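Ikance Kitchen Teleop Demos

README, version 2

Ikance is a set of demonstrations for teaching a robot arm short kitchen jobs in simulation. A person drives the arm by remote control, the simulator records the run, and the run is saved as one episode. The set has 1,091 episodes across 11 tasks. It was put together at Rendthorpe for training imitation policies, and it is also used there as a smoke test when the controller code changes.

Maintainer: Mircea Tudose. Send bug reports and bad episode numbers to him through the project tracker.

What is in an episode

Each episode is one folder. It holds the camera frames, the joint positions, the commands sent by the operator, and a short text file with the task instruction. Commands and joint positions are stored separately. They do not match exactly, because the arm lags behind the operator's hand. If you train on joint positions as targets, shift them by one step or the policy will learn to stay where it is.

Frames and commands share one clock. There is no need to resample. Gripper commands are stored as open or close, with nothing in between.

Episodes are numbered in the order they were recorded. Gaps in the numbering are runs that were thrown out and never refilled.

How the demos were collected

Operators used the Okix hand controller. Moving the controller moves the end of the arm, and the trigger works the gripper. Holding the side button freezes the arm so the operator can bring the hand back to a comfortable place. Freeze periods are kept in the data and marked with a flag called "held". Most users will want to drop them.

A run goes like this:

1. Load the task and let the simulator settle. Recording does not begin until the arm has stopped moving.

2. Read the instruction shown on the operator's monitor. Do not improve on it. If it says to use the front burner, use the front burner even when the rear one is easier to reach.

3. Check the reach over the range before starting a stove task. The cooktop has a rear burner toward the back left and a front burner set slightly to the right of it, and the oven controls are four small knobs in a row on the panel below. With the arm folded over the cooktop, its lower segments hide the right part of the control panel from the main camera. Operators should learn the knob positions from the free camera first.

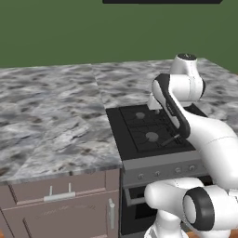 4. Press record and do the task at an even speed. Short pauses are fine. Long ones should be done with the side button held.

5. Press stop, then mark the run as success or failure. Failures are kept in a separate folder and are not part of the episode count.

Kitchen layout

All tasks share one layout: a gray marble-patterned countertop, a black stove top set into it, an oven range below, and a pinkish brown base cabinet to the left of the range with a drawer over a door. The wall behind is flat green. Loose objects are placed by the task script, so the counter may be bare at the moment a task loads.

Wall color is fixed in this version. Policies trained only on this set do poorly when the wall is changed, so turn on color augmentation if you plan to move them to another kitchen.

Splits

The held-out split has 70 episodes. The rest are for training. The split was made by episode and not by operator, so the same person's driving style can show up on both sides. A split by operator is on the list for the next version.

Known problems

Some stove episodes have the lower arm in front of the oven handle for long stretches. The wrist camera is the better input for those.

The drawer handle can be pulled slightly past its stop. The drawer springs back when released, and this shows up as a jump in the drawer joint value.

Operators who came over from the Nakamura rig tend to approach objects from above even when a side approach is shorter. The notes field says which rig a person trained on.

Loading

Run the loader script from the top folder and give it the path to the split file. It skips "held" steps by default. To keep them, set keep_held to true.

Changes since version 1

Gripper commands are now stored as sent. Episodes recorded before December used an older camera mount and have been removed.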